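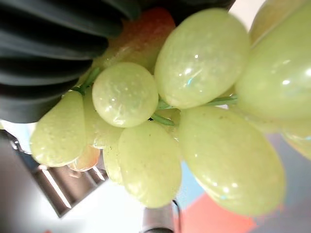
Chapter 6
Fruit on a Glass Table

Before you start: reread the part of Chapter 3 on tabletops. Bring a soft cloth. Wash your hands, glass shows everything.

Fruit is the cheapest way to make a living room look lived in. Grapes especially. They have a shape of their own, they lie down without rolling off, and you can split one bunch into two if the table is long. Pale green ones go with nearly any room. Real or artificial, the handling is the same, so we treat them together untill the last section, where storage comes up and they part ways.

Look at the color up close before you decide where a bunch goes. Yellow-green with fine lighter flecks, maybe one small grape leaning toward peach. Shine matters too. Every bright spot on a grape is a light in the room, and if you get too many the whole bunch goes white from the sofa. Move the lamp or turn the bunch. Usually turn the bunch.

Words you will need
Stalk: the main stem. Your handle.
Shoulder: the wide top of the bunch.
Tail: the narrow end. Points at the person sitting down, in most layouts.
Filler: a smaller bunch, set apart from the main one.

Picking up and setting down

Always by the stalk. Never by the grapes, they mark or they come off, and either way you have a gap to hide. Lift, let the bunch hang, let it settle into its cone. Then lower it tail first and lay the shoulder down after. Don't drag it. Want it somewhere else? Lift again.

Filler goes toward the far side of the table, main bunch nearer the seat. Leave some bare glass between them.

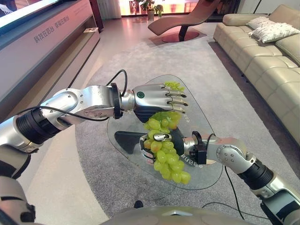 What the glass does

A wood table hides its legs. Glass doesn't. With clear glass you are also decorating the base, the carpet and whatever got kicked under there. A dark base wants the fruit off to one side of it, pale over dark can work but it gets busy fast.

Lettering on the top is a seperate problem. Printed characters read right from one side only and come out mirrored from the other. Decide which side people sit on, then turn the table. Don't park grapes on the letters to cover them. Looks like hiding.

Rounded tops, teardrop tops: no corners to line up with. Follow the curve.

Last, the floor. Gray carpet is forgiving about dust, less so about a squashed grape. Check it from standing height, then again with your head down by the table edge. Most people skip the second one.
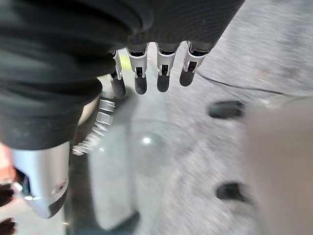 Consuelo Alcaraz disagrees with the order given in this chapter, and her objection is worth having before the exercises: do the floor first, she says, while the table is still bare, then you aren't crawling around under finished work. Fair point. We do it last because things drop. Try both.

Exercise 1. One bunch, one glass table, 40 seconds. Walk away, sit down, look. Fix one thing only.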